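Driltel collects jewelry-handling examples in homes

BELLSIDE, 16 July 2021 - Driltel has begun gathering examples of people sorting jewelry by hand-held gripper, work it hopes will teach a robot to pick up small, tangled items.

Contributors work at home, at a table of their own, with a gripper in each hand. A camera on the tool records every grasp. The Bellside company wants 1000 recordings in this group and has accepted 600 so far.
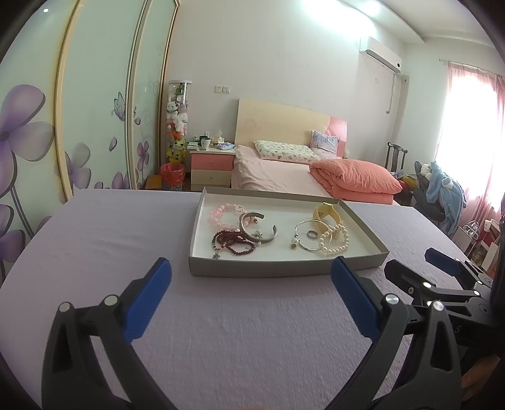
Bracelets, a cuff and a pale yellow watch-style band in a shallow tray, with two grippers at the table.

Bead strands are the hardest part, said Lorne Landry, who runs the collection. They change shape as they are lifted, and they catch on whatever is next to them. An earlier model, trained in February on rigid parts only, did poorly with them.

"We want the slow ones and the clumsy ones too," Landry said. "If a strand slips, keep going and pick it up again."

Each contributor is asked for 12 recordings, with the pieces laid out differently each time. Reviewers at Leclerc, a labeling firm, mark the start and end of every grasp.

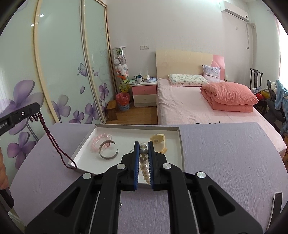

What comes next

The jewelry set closes when the last recordings pass review. Driltel will then test the trained model on an arm at its Vestusport workshop. A second group, on folding small clothes, is planned at about 800 recordings.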